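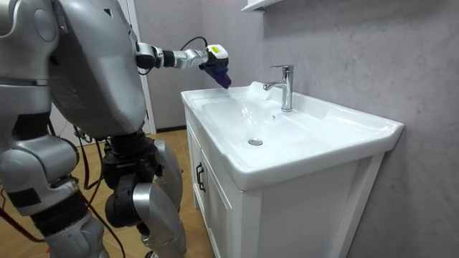

### 3.2 Floor moisture near the vanity

Moisture content was measured at the floor surface in homes in Ponduvton and Vusau. The final data set holds 2,309 readings. Each home was visited in December, with the bathroom door closed overnight before the first reading. Readings were taken at the base of the vanity, at the tub or shower edge, and at the doorway, following the order given by Gwilliam and Skyrme in their earlier work on kitchen floors.

Floors were grouped by tone and by surface finish. Tone was recorded because darker boards hide early staining, and residents with dark floors tended to report leaks later. A white vanity on a light wood-toned floor (Figure 2) falls in the light group. Vanity color was noted but not used in the model.

The meter was set to the wood scale and checked against a reference block before each visit. Where the surface was not wood, the value was treated as a relative score and kept out of the pooled mean. Two homes in Vusau were dropped after the reference check failed on return.

Readings at the vanity base were higher than those at the doorway in both towns. The gap was larger in bathrooms without a window. It did not change with the age of the floor once finish was included. Scores at the tub edge varied too widely within single homes to support a comparison, and most of this spread came from the bath mat: boards under a mat stayed damp well after the rest of the room had dried.

Sealant condition was graded by Probert and Ellis working separately. Disagreements were settled by Wynne from written notes. A cracked or missing bead at the vanity base went with higher readings on all finishes except tile, where too few cases were available for a test.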